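Section 4: Washing and storing the Skitamer garden set

Do this before first use and again in August or whenever you pack up. Takes 24 minutes if you dont rush the legs.

You need: bucket, soft brush, dish soap, old towel. No bleach. No scouring pads.

1. Clear a flat spot. Put something down so the top doesn't scratch.
2. Flip the piece over, legs up.
3. Check each leg is pushed all the way into its collar. Twist, don't hammer. 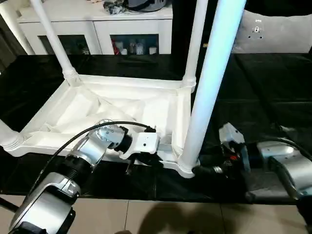
Page last changed: August, K. Hamann

4. Brush soapy water into the ribs. Dirt collects in the corners, go twice.
5. Rinse with a garden hose, low pressure. Pressure washers void the Bunska warranty.
6. Towel the sockets. Water left in there freezes and splits the plastic.

CAUTION: Water over 104 °F can warp the rims. Lukewarm is plenty.

NOTE: Green film that wont brush off? Half a cup of white vinegar in the bucket, leave ten minutes, rinse.

7. Let everything dry in the shade, overnight if you can. Stack only when fully

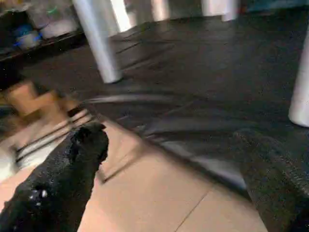
dry, or the pieces stick together and you get gray rings. Max four high. Cover loosely so air gets in.

8. Missing or cracked leg: order kit 400 from Orkgate. Older Reinholz legs do not fit, even if they look the same.
9. To swap a leg, turn the seat over, pull straight up, push the new one in untill it stops. 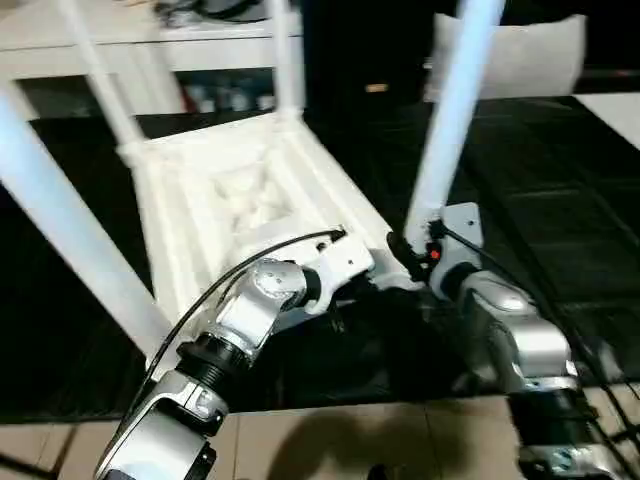

Fig. 3. Chair, underside up.

10. Stand it up, press on each corner. Any wobble, go back to step 9.

CAUTION: Don't sit on it until all four legs are seated.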